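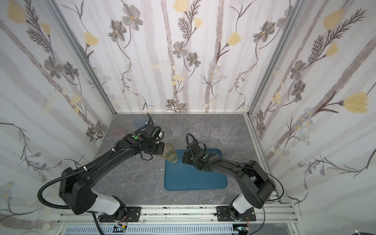
Ashby pauses two-arm robot line after grip fault

Ashby has stopped unattended runs of a two-armed robot that sets out drinking glasses, after a fault in which one arm let go of a glass before the other had hold of it. The company says no one was hurt. It also says the problem is understood, a claim that would be easier to accept if the same problem hadn't been declared understood once already.

The fault happened on a Friday in June, shortly before the end of a run at the company's Flirville workshop. According to a short notice sent to customers, the left arm opened its gripper while the right arm was still closing. The glass fell onto the tabletop and broke. Both arms then carried on with the next move in the sequence as if the handover had gone through, and kept going for around 3 minutes until an operator pressed the stop button.

That second part deserves more attention than the notice gives it. Dropping a glass is a nuisance. Carrying on over broken glass is a safety matter, above all for a system being sold to places that serve drinks. The notice spends two sentences on it, and one of those is about how quickly the table was cleaned. 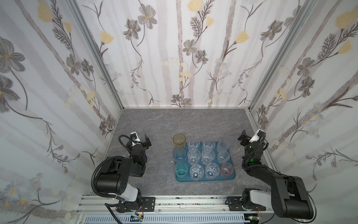
The control software comes from Pomard, which supplies it under the name Eltevow. Pomard says the arms decide whether they are holding something by reading the load on the gripper motors, and that a thin or light cup can produce a reading close to that of an empty grip. A setting meant to deal with this was changed in an update earlier in the spring. The update notes described the change as a "minor improvement to handover speed."

Ashby had reported a similar early release before that update went out. No glass broke that time, and the report was closed after 2 days with the advice to recalibrate the grippers. Asked whether anyone had reproduced the fault before closing the report, Pomard said it "follows a standard review process" and did not go further.

The companies don't quite agree on what comes next. Ashby wants the arms to halt whenever a handover can't be confirmed. Pomard would prefer a retry first - it says a full halt on every doubtful reading would make the system too slow to be useful. Maybe so, but speed is what the spring update was meant to improve, and it's fair to ask how much of it customers were really asking for. 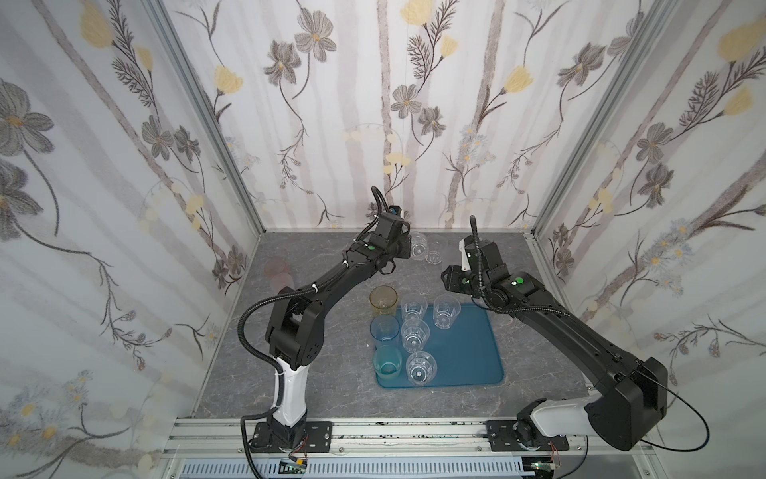

For now, runs at Flirville go ahead only with an operator at the stop button, and the handover step has been slowed down. Pomard has also put the old setting back for customers who ask for it. Those who don't ask will stay on the new one until a fix is released. The company gave no reason for leaving the choice to customers, some of whom may not have read the notice.

No date has been set for the fix. Ashby said it would want to see 2 full weeks of supervised runs without an early release before it lets the arms work alone again. It has not said whether the results will be published, or whether an outside inspector will be asked to look at them. Pomard said it had no plans to recall any equipment.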